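The Long Soak: A Winter of Learning to Do Mornings Again

I used to be out the door eleven minutes after my alarm went off. I was proud of this! I told people about it at parties. Then last year I moved from Marchal to Lelville for work, into an apartment with thin walls and a neighbor who got up before dawn, and my eleven minutes went to pieces. I was awake at five whether I liked it or not, with two hours on my hands and no idea what a person does with them.

Mostly I looked at my phone. I read reviews of restaurants in towns I've never been to. I'd get to work already tired, with a crick in my neck, having been up since before the buses started and done nothing at all.

So I started asking people what they did before eight o'clock. It's a great question, by the way, much better than asking what somebody does for a living. People light up. Mal-soon Do told me she boils one egg and listens to the farm report on the radio, though she has never farmed anything and lives over a dry cleaner's in Cisberg. She likes knowing the price of barley. Chang-ho Wi irons. He irons everything, pillowcases, dish towels, a shirt for that day and one for the day after, and he says his best ideas come somewhere around the collar.

I tried the ironing. I scorched a blouse and gave it up. The egg I kept.

What surprised me was how defensive everyone got about the order of things. You'd think whether to eat first or brush your teeth first would be a small matter, but I brought it up at a dinner for six and we were still on it when the coffee came. One camp wants a clean mouth before anything else happens, before talking, even. The other camp (mine, loudly) can't see the point of brushing and then drinking orange juice, a combination that has ruined more of my mornings than rain has.

I asked a few people to put their routines in writing, partly for this piece and partly because I'm nosy. Some sent a line or two. Others sent pages, with times down the margin. And then there were the ones who disagreed with the whole idea of a routine and wanted me to know it.

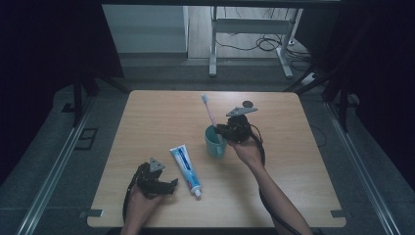 Gyu-bin Bang wrote back that a morning ought to be left alone, that as soon as you give it a schedule it becomes the first shift of the day, and that the only rule worth keeping was to brush your teeth before you speak to anyone you love. The rest could happen in any order or be skipped, breakfast included.

I thought about that one for a good long while. There's something to it. I had, by then, a little notebook with my plans for the next day in it, and I'd noticed that I was starting to feel guilty at 5:40 in the morning, and who needs that? If I hadn't stretched by the time the kettle boiled I was behind. Behind on what, I couldn't have told you.

So I put the notebook in a drawer and made myself a looser deal. Up when I wake up. Phone stays in the kitchen until I've had something hot. After that I can do whatever I feel like, as long as it's in the apartment and doesn't have a screen. Some mornings I fix things, a hem or the wobbly leg on the bookcase. I've read two long novels, one of them up to 80 pages at a sitting, and I haven't read like that since I was a kid with the flu. One morning I sat in the bath until the water went cold and listened to my neighbor leave for work, keys and boots and the bang of the street door, and for once I didn't hold it against her.

We've met since, the neighbor and I. Her name is Yu-na and she works the early shift at a bakery across the river, so all those months of banging were on behalf of other people's breakfast. She's asked me twice whether she's too loud. I've lied both times. Last month she started leaving a roll in a paper bag on my doorknob, still a bit warm if I get to it fast, and I've moved the egg back ten minutes to go with it.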